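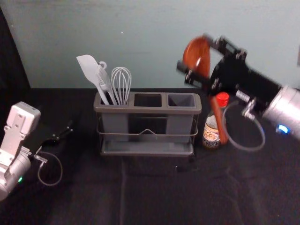 Right arm with the wooden spoon, bowl end up. Left arm parked low.

November 1, 2022

Utensil caddy task, teleop, second day on it. Wenceslao Farías drove all morning and I took over after lunch. Goal for the block was 40 clean demos and we got there with time to spare, which I did not expect after how the last block went!

Task as we're running it now: right arm takes the wooden utensil from the cloth, lifts, turns it handle down, lowers it into one of the free compartments, lets go, backs out. White utensils stay in the left compartment the whole time, so the driver has something to steer clear of. Left arm only has to hold still. We had it helping with a handover in May and the demos were a mess to label, so single arm for this set.

The big news is the new lead mapping from Gaete. Wrist roll on the leader now goes one to one with the follower, and the difference in the hand is huge. Before, I'd run out of wrist halfway through the turn and have to let go, reset, grab again, and you could see a little hitch in every recording. Now it's one sweep. Wenceslao got so smooth with it by late morning that I asked him to slow down a bit (fast lifts smear the bowl in the head camera, and I'd like the vision people to still be speaking to us).

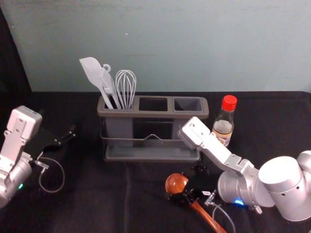

Grip height matters more than I wrote last time. Take the handle too close to the bowl and there's a lot of wood hanging below the fingers, and it swings into the caddy rim on the way down. Too far the other way and the bowl end tips over as soon as it clears the cloth. Best results with the fingers a bit on the bowl side of the middle. I want some spread in there for training, so please don't all copy the exact same grip.

Threw out 4 demos:
- two where the handle caught the rim and the driver shoved
- one where the gripper opened early, my fault, I bumped the trigger
- one with a stalled wrist stream, see ticket 3759

Kept a few with a near miss and a recovery. They're good data, I think. The Stemano set had almost none and the policy would just freeze the first time it touched an edge.
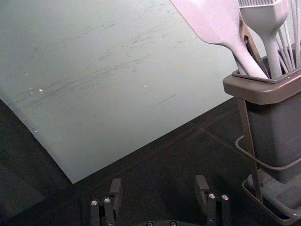

Wrist cameras were the nice surprise today. With the exposure locked, the rim stays readable right through the approach, and for the last bit of the lowering I was watching the wrist view more than the head view. Try it! Put that window on the left monitor, bigger than the default.

Running total for the caddy task is 189, all copied over to Lesitz and checked for dropped frames.

Next:
- same task with the caddy shifted and turned a little between demos
- tape the cable loop under the right gripper so it hangs shorter
- ask Wondham for another set of finger pads
- first training run overnight on what we have, just to look at it

Wenceslao wants to try the whisk next. So do I.

This site uses cookies to keep you signed in and remember your settings. Accept | Manage preferences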